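Oficina Rutosach procura auxiliar de marcenaria (tempo inteiro)

Candidaturas abertas até quinta-feira, 29 de fevereiro de 2024

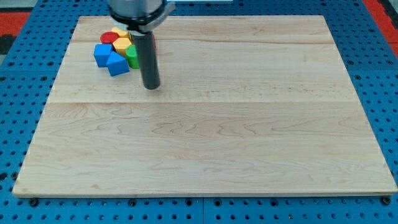
A Rutosach é uma oficina de marcenaria que fabrica tampos de mesa, bancadas de cozinha e prateleiras em madeira maciça, por encomenda. Trabalhamos sobretudo com bordo, freixo e carvalho. Com a saída de um colega para a reforma, precisamos de uma pessoa para a secção de colagem e acabamento.

Não é obrigatório ter curso de marcenaria. Damos preferência a quem já tenha trabalhado numa oficina, numa carpintaria de obra ou numa fábrica de móveis, mas também lemos candidaturas de quem vem de outras áreas e sabe usar ferramentas manuais.

O trabalho

– Receber e arrumar a madeira, com medição da humidade de cada lote.
– Preparar as réguas para colagem: aparelhar, desempenar e escolher a ordem do veio.
– Colar painéis e limpar os excessos.
– Lixar à máquina e à mão, e aplicar óleo ou verniz.
– Embalar as peças e ajudar a carregar a carrinha nos dias de entrega.
– Manter limpa a zona de trabalho e esvaziar os sacos de aspiração.

Os painéis grandes são levantados sempre por duas pessoas. Mesmo assim, é um trabalho físico, passado quase todo em pé. Há pó e há ruído. Fornecemos máscara, protetores auriculares, luvas e calçado de segurança, e o seu uso é obrigatório.

O que pedimos

Boa leitura de medidas e de desenhos simples, pontualidade e cuidado com o material. Um painel mal colado só se nota muitas vezes depois de lixado, e nessa altura já se perdeu a madeira e o dia. Carta de condução de ligeiros é útil, mas não eliminatória. O português falado chega para o dia a dia; as fichas de trabalho estão também em inglês.

Alergia conhecida a pó de madeira ou a resinas deve ser referida antes da visita à oficina.

Condições

Contrato de um ano, renovável, com período experimental nos termos da lei. O horário é das 8h00 às 17h00, de segunda a sexta, com uma hora de almoço. Não trabalhamos aos sábados. A oficina fecha duas semanas em agosto, e os restantes dias de férias são marcados por acordo.

O vencimento base depende da experiência e é comunicado por escrito antes da visita. Acrescem subsídio de refeição e um apoio de transporte de 200 euros por trimestre para quem vive fora do concelho. Temos cozinha com micro-ondas e frigorífico, balneário com cacifos e estacionamento para bicicletas.

Nas primeiras semanas, a pessoa contratada acompanha Mỹ Âu, responsável pelo acabamento, e passa depois para a colagem. As máquinas de corte só são usadas depois da formação interna de segurança, dada na própria oficina e paga como tempo de trabalho.

Como concorrer

Envie um currículo de uma ou duas páginas e algumas linhas sobre trabalhos que tenha feito em madeira, mesmo que tenham sido para casa. Fotografias são bem-vindas – bastam as do telemóvel. Não é preciso carta de apresentação formal. As candidaturas podem ser enviadas pelo formulário desta página ou entregues em mão na receção, de manhã, em envelope dirigido a Mỹ Âu.

Respondemos a todas as candidaturas. Quem for selecionado é convidado para uma visita e, noutro dia, para uma manhã de trabalho à experiência, paga. As referências de antigos empregadores só são pedidas no fim, e com autorização do candidato.

Entrada prevista logo que possível, com data a combinar.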